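Honeycomb wall baskets: cell size, rim, and whether they stay square

Workshop and Storage > Small parts

skasow_dalen
Posted in May, 7:40 pm

I'm replacing the open trays on my bench with rectangular baskets that have a hexagonal lattice for walls. The load is short leads, spare connectors and a few thin rods. Two questions for anyone who has lived with this type.

1. Does the lattice rack out of square when the basket is lifted by one end?
2. Do thin items work their way through the cells?

I have a drawer 342 mm deep and would like two baskets end to end with a bit of clearance. Colour doesn't matter.

Solveig

nhayat
Reply 1

Racking depends on the rim far more than the wall. A lattice on its own has very little shear stiffness in the thin direction. A solid border around the opening fixes most of it. If the rim is a separate piece, check how it is attached before you load it. Clipped rims creep off at the corners.

On item 2, yes. Anything narrower than the cell goes through end first. I keep rods in a capped tube and use baskets for cable only.

bugti_k
Reply 2

Disagree on the rods. Line the base with a piece of felt cut slightly oversize, so it turns up a few millimetres at the walls. I've had mine set up that way for two years and nothing has come through. A tube is a nuisance when you want one rod out of the middle of the bunch.

nhayat
Reply 3

Felt covers the bottom edge. It does nothing for a rod leaning against the wall halfway up. Whether that matters depends on how often you move the basket.

grikcombe_delia
Reply 4

Cleaning is the part I'd raise. Honeycomb collects fluff at every junction and a cloth won't reach it. I rinse mine in the laundry trough and stand them on end to drain. With felt in the bottom you have to take it out every time, which is why I gave up on liners.

For cable, coil each lead and tie it before it goes in. Loose ends with connectors on them catch in the cells, and you end up pulling the whole basket off the shelf.

skasow_dalen
Reply 5

Noted on the rim. The Bukano ones I looked at have no border at all, so they're off the list. Does anyone have the two-tone type? I'd like to see the opening and the wall at an angle.

sumaiya_kh
Reply 6

I have one. Blue lattice, pink rim along the edge, solid blue border at the open end.
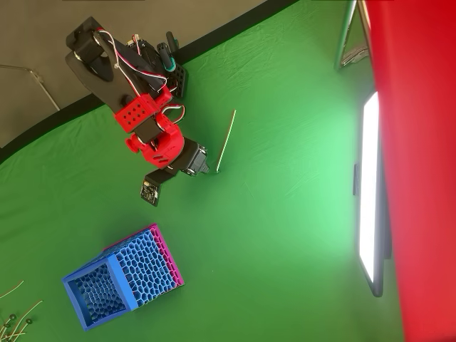

Blue honeycomb basket tipped to show the open end, on green cloth. Thin rod and a few leads nearby.

The border is the bit Naveed is describing. I've carried mine by one end with roughly 30 leads in it and it stayed square. I wouldn't put tools in it.

nhayat
Reply 7

That border is adequate for cable. I'd still keep the rods out.

bugti_k
Reply 8

And I'd still use felt. Solveig, measure the outside of the rim for your drawer and ignore the wall dimension. Khokhar list the internal length only, and I had to send a pair back.

skasow_dalen
Reply 9

Will measure over the rim. Going with two of the bordered type for the leads. The rods can stay in the old tray until I decide about the tube.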